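Eating out in Tekamport: where for a birthday lunch?

Started by saltmarsh_sue

saltmarsh_sue
Hello all, we're coming to Tekamport in November for my dad's birthday and I'd love some ideas for lunch. He's a proper food lover, will eat anything with a shell on it, and can't bear loud music. We'll be five adults. I've seen Ballholm mentioned a lot on here and also the Hopkin, but most of the posts are quite old. Are they both still good? Happy to spend a bit as it's a treat!

tomosrosser
Ballholm, Ballholm, Ballholm! We went last month for the set lunch and I'm still thinking about the mussels (cider, leeks, a great heap of chopped parsley and enough bread to mop it all up). Ivar Holmgren is still cooking and he came out to chat to the tables when it quietened down. Lovely room too, up the stairs over the old chandler's, with the big window. Ask for the table in the corner if you can get it.

The set lunch was £31 for three courses when we went and I thought that was very fair for what you get. The pudding was a baked custard with prunes and I'd have eaten two.

gravyboat
I'll put in a word for the Hopkin. Ballholm is good, no argument, but the portions are on the dainty side and if your dad likes a proper plateful he might be looking for chips on the way home. The Hopkin does a fish pie for two that fed three of us. It's a pub dining room so it's a bit more relaxed, and there's a fire lit from October onwards.

tomosrosser
Dainty?! I could hardly get down the stairs afterwards! Did you have the bread?

gravyboat
I had the bread. The bread was excellent. I was still hungry.

manikandan_f
Both great places, I eat at both, so I'm no help at all. One thing to know about the Hopkin is that they play music in the front bar and you can hear it in the dining room if the door's propped open. Ask for the back. It's much calmer and the chairs are comfier as well.

If he loves shellfish then go for Ballholm and have the crab to start. It comes on toast with brown butter and pickled cucumber and it's one of the best things I've eaten in this town in years. They only do it when the boats have been out, so ring on the morning and ask them to keep some back for you. They've always done that for me.

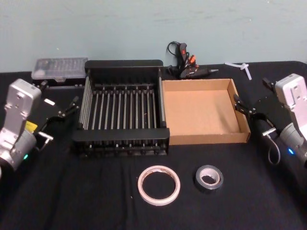

The other thing I'd say is don't skip the cheese. They have a little board with a soft goat's one from up the valley, and they serve it with oatcakes they make themselves. We shared one between two and wished we hadn't shared.

saltmarsh_sue
Oh this is brilliant, thank you! Crab on toast would make his year. Is there a lift at Ballholm, or is it just the stairs? He had his knee done in the spring and he's fine on a few steps but I don't want to march him up a lighthouse.

tomosrosser
No lift I'm afraid, but it's only 13 steps and there's a good solid handrail (I know because my little girl counts them out loud every single time). There's a turn halfway with a bit of a landing where you can stop and read the old menus on the wall.

hubertg
May I disagree with everybody? Fistville! It's up by the station, it looks like nothing from outside, and the grilled sardines are the best I've had this side of Portugal. No tablecloths, paper menus, wine in tumblers. You'd get out of there for half the price and your dad would be talking about it until Christmas. All on the ground floor too, so no trouble for the knee.

gravyboat
Hubert, I like Fistville, but it's tiny and you can't book. Five people on a birthday with a bad knee, standing outside in November? No thanks.

hubertg
You can book now! Only for lunch, and only for four or more, but you can. They changed it over the summer. Ring after three when the rush is done and they'll actually pick up.

gravyboat
Well, I didn't know that. I take it back. I may have to go myself.

manikandan_f
Fair warning that Fistville is LOUD when it's full. Wonderful food, but it's all hard floors and people shouting for more sardines. I love it, though I wouldn't take my own dad.

saltmarsh_sue
Hmm, sounds like one for me and my sister the night before then! I think it's Ballholm for the birthday. Do they hurry you off the table? I've been caught out by that before and it does spoil things.

tomosrosser
They ask for the table back after 90 minutes in the evening, but I've never known them do it at lunch. We sat down at half twelve and it was almost four when we left. They just kept bringing coffee.

saltmarsh_sue
Booked! Half past twelve, corner table, and the woman on the phone has put a note down about the crab. Fistville the night before if they'll have us without a booking. Thank you so much, everyone, I'll come back and tell you how we got on.

gravyboat
Have a lovely time. And order extra bread.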